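Home Explore Notifications Lists Profile

Mio Ogura
Thread: what I learned from sorting the old phones in our house. It took me one Sunday and a part of the evening, and I write it down while I still remember it. 1/14

First, how it started. I needed a cable. In the cable drawer there was no cable, but there were phones. Then in the desk, more phones. We moved to Usdale with all of them and never opened the bag. 2/14

My rule for the day was simple. Each phone must go to one of these: somebody uses it, somebody buys it, or the recycling point takes it. "Maybe later" was not permitted. 3/14

I did the work on the marbled top, where the light is good and small things do not roll under the sofa. Phones lie flat, with space between them, so I don't mix up which one I have already checked. 4/14 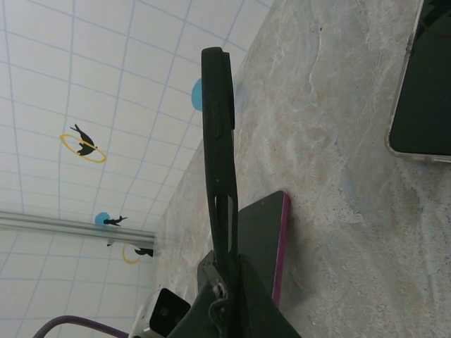 Should you take the case off before you decide anything? I would, every time. Dust collects under the corners, and a case can hide a bent side or a swollen battery. If the back is lifting, do not charge that phone and do not press on it. Take it to the recycling point and tell them at the desk. 5/14

After the cases I charged everything with one charger that I trust. An old phone can need a long time before it shows any sign of life, so please do not give up after ten minutes. I drank two coffees and cleaned the cable drawer meanwhile. 6/14

When it starts, look at the photos first. One of ours had 829 pictures which I believed were lost in the move. Most are of soup. I copied all of them anyway, to the computer and also to a small disk. 7/14

Then comes the order, and I wrote it on paper because I made a mistake with it before: copy, check that the copy opens, sign out of the account, reset. If you reset without signing out, the next person may find the phone locked and will be angry with you, with good reason. 8/14 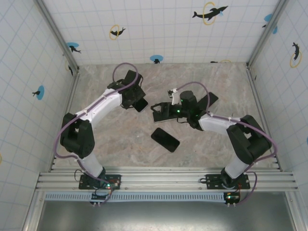
Signing out was the slow part. Two of the passwords I had to recover through an email address from my student years, and that address wanted a code sent to a telephone number I do not have any more. I wrote to their support and now I wait. Until they answer, that phone stays with me. 9/14

About selling. I asked at Tendberg, the second-hand shop near the station. They offered 78 for the best one, without charger. For the others they shook the head very politely. If the screen has a deep scratch, the price goes down more than I expected. 10/14

For the recycling ones, I put a paper label on each with a pencil: "copied, reset, SIM out". It looks a little silly, but by the evening all black phones are the same phone. 11/14

And the SIM! Please open the tray before the phone leaves your house. The hole for the pin is very small. Hold the phone upright, push straight in and do not turn the pin. A thin paper clip is fine if it is stiff enough. Do not confuse it with the microphone hole, which can be quite similar. I check the tray even when I am sure it is empty. 12/14

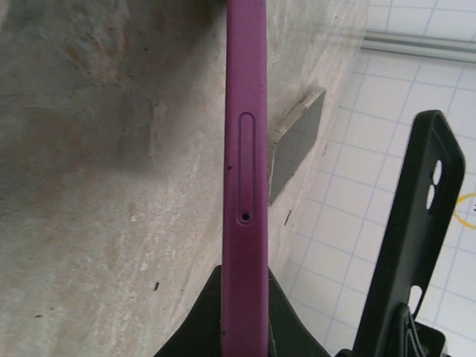
Kohei Hirose replied that his family sold a phone last February with the SIM still inside, and they noticed only when the monthly bill came as usual. He also asks whether a memory card can sit in the same tray. On some models yes, Kohei, next to the SIM or behind it. Take out both, and look at the tray from its two sides. 13/14

Last one. What I keep: one phone for travelling, one as a kitchen radio, and the one that waits for the support people. The travelling one has its charger tied to it with a rubber band. The rest go to the recycling point on my way to work. I still have not found the cable I needed. 14/14

Hanne Kallio
Thank you for the pencil label idea. I will do this with our remote controls also.

Contact · Terms · © Trendadex · Back to top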